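Bench Assistant, Small Electrical Goods (part-time, two people needed)

Stevex Home Testing, Idthorpe

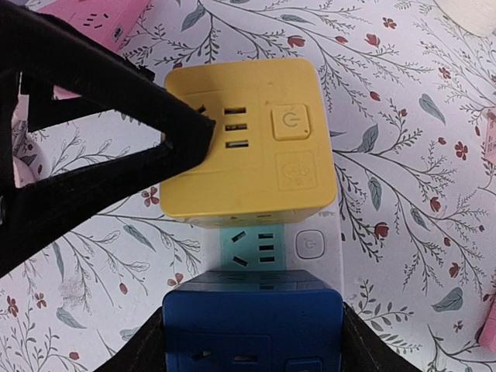 About the work

We test power strips, cube sockets and other plug-in goods before shops decide whether to stock them. A lot of what comes in now is colored and meant to sit out on a table or desk, so we look at how it works in a home as well as whether it meets the spec sheet.

The present job is a group of socket blocks in yellow, dark blue and white with teal, each to be checked and written up separately. The yellow and the white ones have a power button on top next to the slots, and part of the check is how easy that button is to find and press when plugs are in place.

What you will do

Unpack goods, give each one a label and enter it in the log.
Plug and unplug test leads in every outlet and note any that are stiff or slack.
Press each power button through a set cycle of 3000 presses, split over several shifts.
Check printed and molded symbols for wear and write down what you find.
Set up tables with cloths and household items so goods can be looked at in a normal setting.
Repack everything and clear the bench at the end of the shift.

You will not open any item or work on live wiring. That is done by our electrician.

Who we are looking for

You should be patient with repeat work and able to write a clear note by hand. You need steady hands and good close-up eyesight, with glasses if you wear them. You must be able to tell colors apart, as many of our labels depend on it. No electrical training is needed. Shop, stockroom or packing experience is useful but we will consider anyone.

Hours and pay

Three shifts a week, starting on a Monday. Shifts are four hours, mornings or afternoons – tell us which you prefer. Pay is by the hour and training is paid at the same rate. The first contract runs to the end of April and may be extended.

How to apply

Send a short letter and a list of past jobs to Eliécer Benavides, Stevex Home Testing, Idthorpe. Put reference 1228 at the top of the letter. If we would like to meet you, we will ask you in for a 45-minute visit, which includes a short practice task at the bench. Please bring photo ID.

The building has step-free access and the benches can be raised or lowered. Tell us before the visit if you need anything else.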